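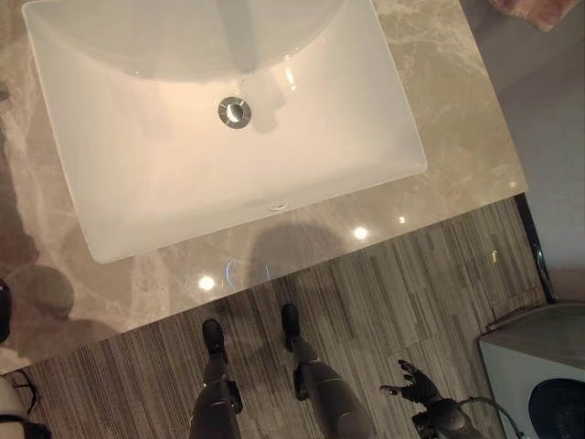
Get there before eight or forget about it, one Zullach regular told us over the noise of the drums, and don't wear shoes you like.

Home | News | Travel | Festivals | Food | Log in

Lantern walk draws record crowd
By the travel desk, June

ZULLACH — Biggest turnout yet for the old town's lantern walk. Organizers put it at 3253 people, up 713 on last year. Brass bands, stilts, a straw goat pulled uphill on a cart by 45 bakers. Streets shut from 6 p.m., bridge included.

The goat got to the top square a little after ten. Bit of a delay at the Graltov gate, where the cart lost a wheel. Crowd sang untill it was fixed. Then the fire, then soup — 800 bowls, gone in under an hour.

Rooms were tight all week. Late bookers ended up out in Skeltent, a half hour away by bus, and the last bus back was packed. Town says it will add two more next year. Route stays teh same.

Comments (3)

marlow_k: Two buses won't do it. We walked back.

Pip: Was the soup the lentil one again?

northgate77: Yes, lentil. Bring your own spoon next time, they ran out.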